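Out-of-School Program Staff Forum
Board: Enrollment and Scheduling
Thread: Mixed-age groups in the after-school block - seeking experience before the February schedule

Okau_Coordinator
Posted January 4, 2019

Good morning to all members. Our site is reviewing whether to retain separate rooms for the younger and older elementary children or to combine them for the last hour of the afternoon. The site serves 60 families, and the present arrangement requires two staff members in each room even when attendance in one of them is low. The district office has asked for a written recommendation before the February schedule is set.

I would be grateful for replies on the following matters.

1. Whether combined groups have affected homework completion among the older children.

2. Whether families were consulted beforehand, and in what form.

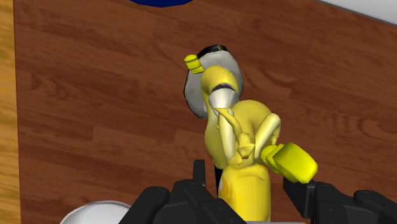
3. Whether the change was made for all five days or introduced on selected days only.

4. Whether staff received any training in advance of the change.

Replies based on direct practice would be of the most use to us, although references to published work are also welcome.

hondier_afterschool
Reply 1

Our program at Hondier combined its groups two years ago, and we have kept the arrangement. In reply to item 1, homework completion fell during the first weeks and then recovered once the older children were given a separate table and a fixed quiet period of 22 minutes. The figure was a compromise between two staff proposals and has no other basis. It has worked and we have left it alone.

In reply to item 2, families received a letter and were invited to an evening meeting. Attendance at the meeting was poor. The letter produced more useful comments than the meeting did.

admasu_familyservices
Reply 2

I must register some disagreement with the premise. The original post presents the matter largely as one of staffing. Our position at Admasu is that the grouping of children should be decided on developmental grounds first, and that the staffing plan should follow from that decision. A child of six and a child of eleven do not need the same things at five o'clock in the afternoon. The younger child is often tired and wants an adult close by. The older child has usually begun to look to friends, and may resent being asked to serve as a helper every day.

We tried a combined hour and withdrew it. Several of the older children stopped attending, and when their families were asked, the answer given most often was that the program had become "for little kids."

Okau_Coordinator
Reply 3

The point is accepted, and I regret the emphasis of my first post. The staffing question is the reason the matter was raised with us, but the recommendation itself will need to address the children's interests. May I ask whether the older children at your site had been consulted before the change?

admasu_familyservices
Reply 4

They had not. I concede that this may have contributed to the result.

flillik_site_lead
Reply 5

The experience at Flillik falls between the two accounts above. We combine the groups on two days of the week and separate them on the other three. On the combined days the activities are chosen so that the ages can work side by side without one group waiting for the other: cooking, gardening in good weather, and building projects that may be as simple or as difficult as the child wishes to make them. 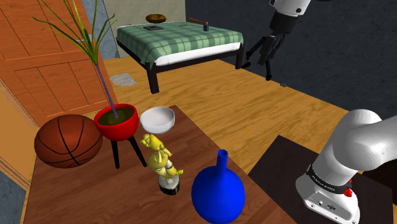
On the separate days the older group plans its own hour, subject to staff approval. We have found that they accept the combined days more readily when they know that the other days belong to them. Siblings are a further consideration. Some brothers and sisters are glad of the shared time, and others would prefer to be apart after a long day. We now ask about this on the enrollment form.

On item 4, training consisted of one half-day session. In my view that was too little, particularly for newer staff who had worked only with the younger children.

hondier_afterschool
Reply 6

I would question the two-day arrangement. Children at our site, and the younger ones above all, settle best when each afternoon follows the same order. A schedule that changes from day to day also places a burden on families, who must remember which door to use at pickup.

flillik_site_lead
Reply 7

Pickup is at one door throughout the week, so that difficulty has not arisen here. I agree that routine matters. The order of the afternoon at our site does not change - arrival, snack, outdoor time, activity - and only the grouping for the final hour differs. A printed calendar is sent home each month.

admasu_familyservices
Reply 8

If the sample is permitted, I would ask to see the wording of the sibling question on the Flillik enrollment form. Our own form does not raise the subject, and I believe it should.

flillik_site_lead
Reply 9

The wording is as follows: "If your children attend together, would each of them prefer to spend the last hour with or apart from a brother or sister?" Families are asked to put the question to each child separately. The answers within one family do not always match, and staff then speak with the parent.

Okau_Coordinator
Reply 10

Thank you all for these replies. I intend to propose a trial on two days of the week, with a short written survey for families and a discussion with the older group beforehand. Item 4 remains open, and I would still welcome outlines of any staff training longer than a half day.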